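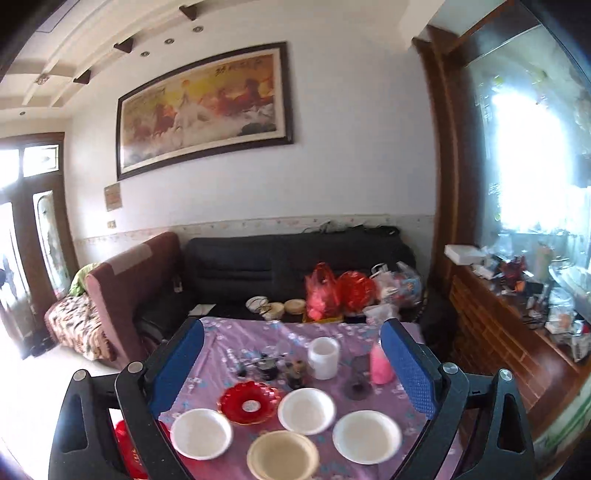 Deirdre Malloch
Account Security Lead, Vivitz

Two-step sign-in for Poreo mail: frequently asked questions

These questions cover the change to two-step sign-in for all Poreo mailboxes hosted by Vivitz. If you look after mailboxes for a whole office, read the section for administrators as well.

What is changing?

From May, a password alone will no longer open a Poreo mailbox. You will need a second step the first time you sign in on each device, and again whenever you change your password. Webmail, the phone app and the admin panel are all included.

Why now?

Stolen passwords are behind most of the break-ins we deal with. Over the past year we locked and cleaned up 690 mailboxes, and in nearly all of them the person signing in had the correct password. Usually it had been typed into a fake sign-in page or reused from another site that was breached. Only 74 of those mailboxes had two-step sign-in turned on, and most of those had been opened through an old mail program that skipped the second step. That gap is being closed at the same time.

What can I use as the second step?

You can use an authenticator app, a hardware security key or a printed sheet of backup codes. Any authenticator app that makes standard six-digit codes will work. You don't need to install a particular one.

Can I get the code by text message?

Not for new set-ups. Phone numbers can be moved to another SIM by someone who knows enough about you, and the codes then go to them. If you already receive codes by text you can keep doing so until your next password change. After that you'll be asked to pick another method.

I don't have a smartphone. What do I do?

Use a security key or the printed codes. The sheet has ten codes and each one works once. Keep it somewhere you'd keep a passport, and print a new sheet when you're down to the last two. Printing a new sheet cancels the old one, so throw the old one out to avoid confusion.

How often will I be asked?

On a device you have marked as trusted, once every three months. On anything else, every time. Don't mark a library or hotel computer as trusted. If you've done that by accident, go to Settings, then Devices, and choose Remove beside it.

My code is rejected, but I'm sure I typed it correctly.

Check the clock on your phone first. The codes depend on the time, and a phone that is a minute or two out will make codes we can't accept. Set the clock to update automatically and try the next code. If you have more than one account in the app, make sure you are reading the Poreo one.

After five wrong codes the mailbox is locked for 600 seconds. It opens again by itself and no mail is lost in the meantime. Calling us won't shorten the wait – the support desk can't override that lock.

I've lost my phone. How do I get back in?

Use a backup code if you have one. Once you're in, remove the lost phone under Devices and set up the new one. If you have no backup code and your mailbox belongs to an organisation, your administrator can reset the second step for you. If it's a personal mailbox, fill in the recovery form on the sign-in page. Recovery takes up to three working days and we'll ask for details of the account. We know that's slow. A faster process would also be faster for someone pretending to be you.

Will my old mail program still work?

It depends on its age. Programs that open a browser window for sign-in will work as they are. Older ones that only have a box for a user name and password need an app password, which you create under Settings, then App Passwords. Make a separate one for each program. It can read and send mail but can't change your settings, and you can cancel it without touching your main password.

What about the office scanner that emails documents?

Treat it like an old mail program and give it its own app password. Some scanners only accept passwords of up to 12 characters and ours are 16. If yours is one of those, ask your administrator to set up a send-only address for it.

Does this affect Fang?

Fang, our spam and attachment filter, carries on as before. You reach the quarantine page through webmail, so you'll go through the second step there too. The daily quarantine summary will still arrive by email, but the Release button now takes you to the sign-in page if you haven't signed in on that device.

I use Tammont for file sharing. Do I need to set it up twice?

No. Tammont uses your Poreo sign-in. If you have a separate Tammont account from before the two were joined, merge them first under Linked Services. Shared links you've sent to other people keep working and the recipients don't need a second step.

I got an email telling me to turn on two-step sign-in. Was it from you?

It may have been, but don't click through from it to check. Type the webmail address yourself, or use your own bookmark. If there is something for you to do, a yellow bar will show at the top of your inbox. We have already seen copies of our notice with the link swapped. Forward anything doubtful to the abuse address as an attachment, then delete it.

We will never ask you to read out a code, by phone or by email. Anyone who does is trying to get into your mailbox.

For administrators

Can I turn it on early for my organisation?

Yes. In the admin panel, choose Security, then Enforcement. You can switch it on for everyone or for one group at a time. People get 14 days of reminders before it becomes compulsory for them.

Can I exempt someone?

You can put off the start date for a mailbox once, by up to 30 days. There's no permanent exemption. Shared mailboxes such as accounts@ or info@ should be opened through each person's own sign-in, using delegation.

Do security keys cost anything?

We don't sell them. Any key that supports FIDO2 will do. Register two per administrator and store one away from the office.

Can you set it up for us?

For organisations with more than 20 mailboxes we offer an assisted set-up for $499. It covers one remote session with your administrator, a check of old programs and devices that still need app passwords, and a follow-up call about a month later. Book it through the admin panel, under Services.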